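Lists > Health Services > Firnivari Patients and Residents > Messages

Subject: Re: Minor injuries unit at Ellmont, opening hours
Date: October 15, 2023

Two or three people have asked me off list what was said at the public session in Pumphrey, so I am replying to the earlier message and putting it all in one place. The quoted part is first and my answers follow.

> I was told at the surgery that the minor injuries unit at Ellmont
> will stop taking walk-ins after 6 pm and that the X-ray room
> will only be staffed in the mornings. Is this a proposal or has
> it been decided? My mother is in Dendwood and can't get to
> the main hospital in the evening without a taxi. The last bus
> back leaves before most people would have been seen.
>
> Also, the leaflet says the out-of-hours GP service will "absorb
> the activity". Does anyone know what that means in practice?
> When we rang it in August we were told to go to Ellmont.
>
> And is it true that the blood test clinic is moving as well?

It is a proposal for the evening hours. The X-ray change is already happening. I asked about this twice because the leaflet puts both under the same heading, and the answer was the same each time: the X-ray rota is treated as a staffing matter and did not need to go out for comment. I don't agree with that, but that is how they are treating it.

On the evening hours, the paper handed out at the door gives 2,189 attendances after 6 pm over the last full year. Of those, 1,860 were treated and sent home from Ellmont. The rest were sent on to the main hospital or left before being seen, and the paper does not split those two groups. I asked for the split. They said they would send it and I have not had it yet.

The same paper says 707 of the evening patients came from Dendwood or further out. The travel section assumes that all of them have a car, or somebody to drive them. There is one paragraph on buses and it uses the summer timetable, which has an extra evening service that has since finished. A woman behind me pointed this out and they wrote it down.

The out-of-hours GP question did not get a proper answer. As far as I could follow, "absorb the activity" means the phone line would be the first point of contact, and callers would be offered an appointment at Pumphrey if one was free. There would be no extra doctor. There might be an extra nurse, subject to funding, and the wording was careful enough that I wouldn't count on it. If you were told in August to go to Ellmont then please put that in your response, with the time of the call if you still have it. It is the sort of thing they say they have no record of.

The blood test clinic is moving, yes. It goes to the ground floor at Pumphrey, booking only. You can still have bloods taken at your own surgery if the surgery offers it, but two of the four don't.

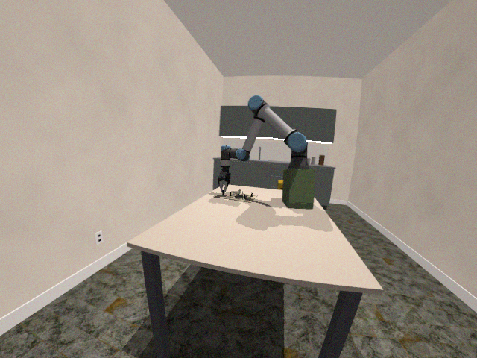
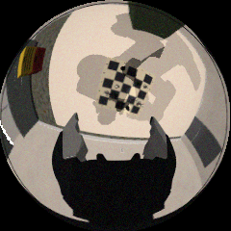
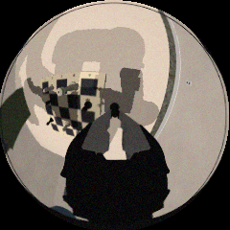
Robot arm at the table, checkered board, gripper (computer renderings)

Other points from the session, in no particular order.

Parking at the main hospital came up more than anything else. The charge is not going to be waived for people redirected from Ellmont. They said it would be too hard to check who had been redirected. Somebody suggested a slip from the nurse and there was no real reply to that.

Children under two are already sent straight to the main hospital at any hour, and that stays the same. I mention it because the leaflet could be read as saying this is new.

Dressings can be changed at Ellmont in the daytime as now. Stitches out, the same. If you have had an evening dressing slot because of work, you would need to ask your surgery, and I know what that is like at ours.

The pharmacy next to the unit has not said whether it would keep its late opening. It is a separate business and was not at the session. I would have thought it matters quite a lot, as most of what the unit gives out in the evening is a prescription.

How to respond. There is a paper form, which you can pick up at the Ellmont reception desk or at any of the surgeries, and you can also write a letter. The form has a box for comments with a limit of 200 words. A letter has no limit — so if you have more to say, write a letter. Put "Ellmont evening hours" at the top so it goes to the right place. The form asks how satisfied you are with the unit before it asks anything about the change, and it doesn't ask how you would travel. I wrote that in the margin of mine.

They want responses from people who have used the unit in the evening, but anybody in the Firnivari area can send one. You don't need to be registered with a particular surgery. If you are filling it in for a parent or somebody you look after, there is a line on the back for that and it is easy to miss.

I have a few spare paper forms and can drop them off in Dendwood if that helps. Reply to me and not to the whole list, please, with your road.

One correction to my last message: I said the unit had three treatment rooms. It has four, but one is used for storage.

If the attendance split arrives I will send it round.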